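About the Grada Library Trust

Updated Oct 17, 2018

Small independent library and reading room, upstairs on the market square in Brurbridge. Open to anyone. No membership fee, never has been. Bring something with your address on it the first time and we'll make you a card while you wait.

How we started

With a house clearance, more or less. The Ngcobo family had kept books for three generations and wanted them used, not sold off by the yard. Hendrik Joubert, then teaching history in the town, took the lot into his garage and started writing cards for them in the evenings. Nearly 40 boxes. His car lived on the street for two winters.

The first reading room was over a shoe repairer's. One table, a gas heater, a borrowed clock. We moved to the present building when the solicitors left and the rent was (just) possible. The name Grada comes from the house the first books came out of, people do ask.

What we hold

Local history mostly. Parish magazines, trade directories, school registers, maps of the river before the new bridge. A fair run of the old county newspaper, bound, with gaps. Good general lending shelves too, fiction downstairs side, children's by the window.

Then the Jamen papers. Letters, account books and sale catalogues from a bookseller who traded in the town before the first war. Catalogued in full last year, up to the letter R the year before. Seven different hands in the account books and we have put names to five. If you can read bad Victorian handwriting please come and see us.

We don't hold birth, marriage or death certificates. The register office does. We get this question a lot so it's going here.

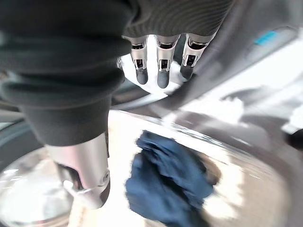
Who we are

Hendrik is still librarian. Two paid staff besides him, both part time, one on the desk and one on the catalogue. Evening opening is covered by a rota of readers who have been trained on the desk, and the newsletter is done by whoever is free that month, hence the different spellings.

No head office. We're a registered charity, run from the same room you'll be sitting in.

What we do besides lending

Family history mornings, drop in, no booking. A reading group that has been stuck on long Russian novels since January and seems happy there. School visits by arrangement, up to one class at a time, the stairs won't take more. House calls with a bag of books for readers who can't manage the steps, ring and ask.

We also answer written enquiries. First half hour of searching is free, after that we'll ask for a donation towards the heating. Please put a surname and a rough decade in your letter, and a street if you know it. "Anything on my grandad" takes a while.

Copies of maps and newspaper pages can be made at the desk. Bound volumes can't go on the copier, but you can bring your own camera, flash off.

Giving us things

Books, yes, if clean and you ring first. Encyclopedias, sorry, no more. Photographs of the town very welcome, with names on the back in pencil if you have them. We can copy and hand back the originals if you'd rather keep them, usualy within 7 days.

Money is always useful. The roof fund box is by the door and a standing order form is on the shelf above it.

Finding us

Green door between the bakery and the bank, first floor. Ring the bell if it's shut, someone may be up the ladder in the back stacks and slow to hear. Parking behind the market hall. Bus stops right outside. There's no lift yet, we have applied for a grant and are waiting to here.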